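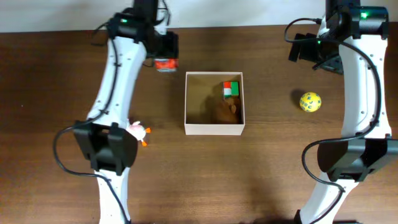

How many examples does the system need before it's useful?

Depends on the task. For a simple pick and place we ask for 300 good episodes before the first training run, and 1000 before we'll let anyone argue about the results. Under 300 the model mostly learns the table.

31 July 2020
By the Gwynne data desk, Doltby

What counts as one episode?

Arms at rest, task done, arms back at rest. One toy into the box and home again is one episode. Clearing the whole table is also one episode, but log it under the long task name, not the short one. Please don't mix them in the same folder. We had to re-sort 400 of them in February and it was not fun.

Which arm should I use?

Whichever is closer to the object. Toys left of the box go with the left arm, right of the box with the right. Dead center – your pick, but alternate.

Do the toys have to be the same every time?

No. Swap at least one every 30 episodes. Mix hard things (cube, ball) with soft things (plush). Soft ones squash in the gripper and the model has to see that a lot. Balls roll, so they go on the table last.

Can I leave things in the box between episodes?

Sure, as long as the sheet says so. Starting with a part-full box is its own setting and we want plenty of it. A toy dropped onto another toy lands diffrently than one dropped on bare cardboard.

Where does the box go?

Middle of the table, both grippers able to reach every corner. Nudge it a little between episodes, turn it a little too. If it's in the same spot all day the model just memorizes the spot.

I dropped the toy. Delete it?

Keep it if you picked it back up and finished. Tag it "recovered". Those are some of the most useful ones we get. If the toy went on the floor, stop, tag it "failed", start over. Failed ones don't go to training but we do look at them.

How fast should I move?

Normal. Slower than your own hands, faster than you think. Long pauses are worse than slow moves – the model copies the pause. Decide what you're picking up before you hit record.

Can two people share a shift?

Yes, swap at a break and put both operator codes on the sheet. Different people grab differently and Tradent uses the codes to balance the set.

What about lighting?

Leave the blinds alone once a batch has started. Arm shadows on the table are fine, that's part of the job. Big changes half way through go in the notes.

A cable got in the way. Now what?

Stop the recording first, then move it. Never reach in with the arms live. If it keeps catching on the box, write it up and use the other station.

Where do the files go?

Imimwood folder, then date, then station. Upload at the end of the shift, not the next morning. If the upload stalls leave the machine on and put a note on the keyboard.

Who checks them?

The desk watches 30 from every batch. If too many are mislabeled the whole batch comes back to you. Usual cause is the wrong toy name – so check the dropdown, it remembers the last one you picked.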